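Mestance wraps in Urkstead, with a week of night shoots left at Pikgate

Filming on Mestance, the family drama that has kept half of Urkstead off the high street since spring, has finished in the town. The unit moved to Pikgate this week, where it will work nights until the end of August.

The last scene shot in Urkstead was a wedding procession from the old corn hall down to the river. It used 200 extras, most of them local, and needed 11 takes. The street was closed from four in the afternoon and reopened shortly after midnight. Shops on the lower end stayed open for the extras, and the bakery sold out twice.

The production company, Nikolovski Pictures, said the shoot ran for 18 weeks in all, two more than planned. Heavy rain in May flooded the field where the fairground set was being built, and the set had to be started again on higher ground behind the cricket club. Scenes due to be filmed there were moved to the end of the schedule.

Mestance follows two sisters who inherit a travelling cinema from their father and fall out over whether to sell the van. It is the company's third feature and its first with songs. There are five of them, two sung on screen and three heard over the action. The wedding number is the longest and runs for just under seven minutes. The dancers rehearsed it for a month in the school gym.

The Pikgate scenes are set almost entirely inside the van and on the station platform. The platform will be used between the last train at night and the first in the morning, so there will be no change to services. Residents of Station Road have had letters about lighting and noise. Cars will need to be off the road by nine in the evening. Parking is free in the market car park for anyone with a letter, which should be left on the dashboard.

The company is not looking for more extras. People who worked on the wedding scene and have not yet been paid should send in the yellow form they were given on the day. Those who lost the form can ask for another at the production office above the chemist's in Urkstead, which stays open until the end of the month.

Editing has already begun on the Urkstead material. A first song is expected in the autumn and the trailer before the new year. The company has not given a release date, but has said it would like the first public showing to be in Urkstead. The town's only cinema, the Regent, has 123 seats, and two showings on the same evening are being discussed. Tickets would go first to extras and to the households on the closed streets.

The painted cinema van, which was parked outside the library for most of the shoot, has gone to Pikgate with the unit. The town council has asked whether it can come back for the winter fair. Nikolovski Pictures said it had no objection, as long as the van is not needed for extra shots.
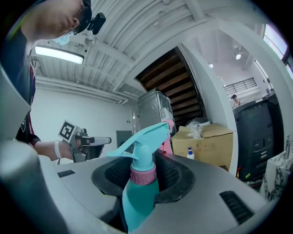
More film news

Regent to show silent comedies on Sunday afternoons through the autumn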